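Section 5: Moving your old phone's contents to the Pratau

Sang, who make the Pratau, say the transfer takes one tap. It takes more than one, and the tap comes near the end. Read the whole section before you start, and keep the old phone until you have lived with the new one for a while.

Before you begin

Charge both phones fully. The Sang app says half a battery will do, but a long transfer with both screens lit can eat through that quickly. Switch off battery saver on the old phone as well, or it may put the app to sleep halfway.

Note: the app is called Brunura Move on the new phone and plain Brunura on the old one. They are the same thing. Be wary of anything else in the shop with a similar name.

To copy your contents

1. Put both phones on the same wi-fi network. A guest network will probably not work.

2. Open Brunura on the old phone and choose Send. Open Brunura Move on the Pratau and choose Receive.

3. Compare the codes on the two screens. If they differ, go back to step 2.

4. Untick "Everything". This option brings over old settings along with your files, including some the Pratau doesn't use. Tick contacts, messages, photos and call history one by one.

5. Tap Start and lay both phones face up on a flat surface.

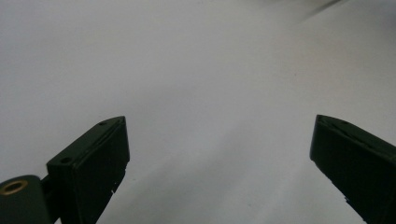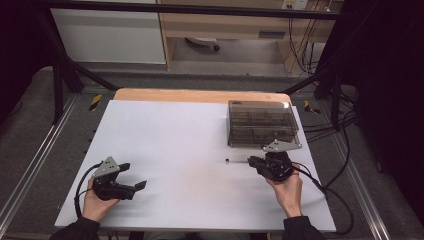

White work surface, both views.

6. Ignore the time remaining. On our test phone it read 2 minutes for most of an evening.

7. When the word Finished appears, do not close the app. Open Details and look for a line marked Skipped.

Caution: Finished only means that the app has stopped copying. When Ximena Herrera tested the transfer for this guide, 1,317 photos were sent and the Pratau showed 1,000, with Finished in large green letters over the top. Running it again fetched the rest. Sang's help page puts this down to "network conditions", and you may make of that what you like.

What will not come across

Bank apps must be set up afresh. So must most apps that give you log-in codes, and you will want the old phone beside you when you do those. Alarms are meant to copy over. Ours arrived switched off, so check them before you go to bed.

Chats held inside other apps depend on those apps. Use their own backup first, whatever Brunura promises on its opening screen.

Wiping the old phone

Brunura offers to do this for you as soon as the transfer ends. Choose Not now. Make a call, send a message, open a few old photos at full size, and only then erase the phone from its own settings menu.

Checked by Tomás Morais, Prerkside, 19/07/2024. Menu names may change with later updates to the app.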